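Home Topics Unanswered Tags Members Log in

Teleoperated demonstrations: head camera loses the target when the robot bends

tratis_bench

We are recording demonstrations for a room-tidying task on a full-size humanoid. The operator wears a headset and hand controllers, and the policy is trained afterwards on the head view, one fixed room camera and the joint states. The task is split into short stages: clear the desk, wipe the low cabinet, put rubbish in the bin. We have 615 episodes so far and want 2,000 before the first proper training run.

The trouble is with the stages near the floor. When the operator lowers the head to look at the bin, the bin sits at the very bottom of the picture and the hand comes in below it. For a good part of the approach the network has very little hand to look at. A typical head view:

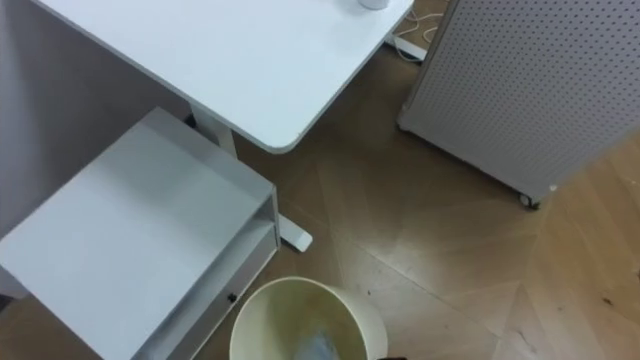

Head camera, bin stage. Bin at the bottom edge, desk and cabinet above.

The operators manage, as they have the headset view and a fair memory of where the hand is. The policy has no such memory beyond two frames. On a trial run with the first 50 episodes held out, it closed the gripper early in most of the bin stages and did well on the desk.

Things I have considered:

- tilting the head camera further down and keeping it there
- adding wrist cameras (we have the mounts, but not the spare bandwidth on the link)
- telling operators to step back and bend more at the knee
- dropping the head view for the floor stages and using only the room camera

The room camera does see both arms and the floor at once, which makes the last option tempting:

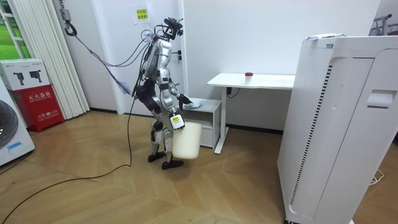 Room camera, wiping stage. One hand on the cloth, bucket in the other gripper.

Has anybody trained on mixed views like this, with the head camera useful in one stage and nearly useless in the next? I would prefer not to throw away the episodes we have.

Posted April 2019

flisgate_m

Don't drop the head view. We tried it on the Sumthorpe rig and the policy became very good at one room layout. Move the fixed camera a hand's width and it was lost. Keep both views and mask the head image at random during training, say one batch in five, so the network learns to lean on the room camera when the head view tells it nothing.

Before that, look at your operators. Early closing is often in the data. If they close the hand by feel, a little before contact, the policy will copy it. Plot gripper command against the height of the wrist for all bin stages and see how wide the spread is. Ours was wide enough that we recorded that stage again. It was a dull fortnight of work, but the failures went down and nothing else had changed.

Also check that both cameras are stamped from the same clock. Ours were not, and the head stream lagged behind the joint states. You will not notice it on slow desk work. You will notice it when the robot bends, as the whole view moves.

On keeping the old episodes: cut them by stage and keep the desk stages as they are. Small objects on the table top are the easy case for a head camera, with the hand and the object both well inside the picture and the fingers visible as they open round it.
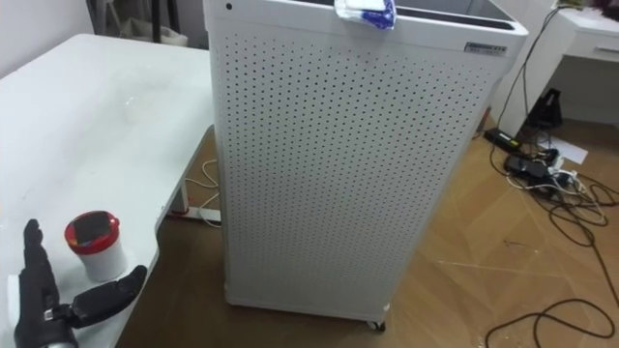
Weight the stages so that the easy ones do not swamp the rest. We had 1,084 desk clips against a tiny number of floor clips and sampled them evenly by stage, with no weighting by length. Long clips have a lot of standing still in them. Trim that as well, or you will train the robot to wait.

One more point on stepping back. It helps the view but changes the reach, so the arm works nearly straight and the wrist has less room to turn. If you go that way, do it for whole sessions and tag them. Mixing both stances without a tag gave us a policy that stood halfway between the two and reached for nothing in particular.

arai_user22

just tilt the camera down, worked for us

tratis_bench

Thanks both. Fixed tilt is out for now, as the operators need to see across the room when walking and the neck limits on this model are tight.

I ran the gripper plot. The spread is bad. Two of the operators close well above the rim and one closes late, so the average sits somewhere that suits none of them. Clock check is next; the room camera is stamped by the recording PC and the head camera by the robot, so I expect an offset there too. Will re-record the bin stage from one stance, tagged, and try the random masking on the rest.

flisgate_m

If the stamps come from two machines, measure the offset at the start and end of a session. Ours drifted. A sharp tap on the desk that both cameras can see is enough to line them up.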